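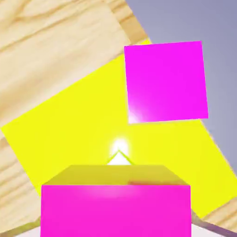

Re-oiling the benchtop, how long between coats?

flondum_fan
Moved into a rental in Mustska in December and the kitchen has a timber benchtop that's gone dry and grey near the sink. Bought a tin of Brovura oil because it was on special. Tin says 6 hours between coats, bloke at the hardware shop said overnight. Who's right? I've got 23 people coming for my mum's birthday and I'd love it to look half decent by then.

sandgroper_2
Overnight, every time. I did mine at six hours and it stayed tacky for ages, toast crumbs stuck to it and everything. Also check the landlord's fine with it before you go near it with sandpaper!

lebrun954
Disagree. Six is plenty if you wipe the excess off properly. People slop it on like sunscreen and then blame the oil. Thin coats, old T-shirt, done.

sandgroper_2
I did wipe it off, thanks. It was the middle of winter and the house was freezing, so maybe that's the difference.

lebrun954
Yeah okay, cold would do it.

kettle_on
I'd skip Brovura altogether, the smell hung around our place for almost 2 weeks. Went back to the Lebrun wax (no relation to the poster above, I assume, haha) and the colour's nicer too.

flondum_fan
Already opened the tin so I'm committed! Agent says go for it. Will sand the grey bit tonight and leave each coat overnight. Does the rag thing about catching fire apply to this stuff?

lebrun954
Yes. Lay them flat outside to dry, don't scrunch them up in the bin.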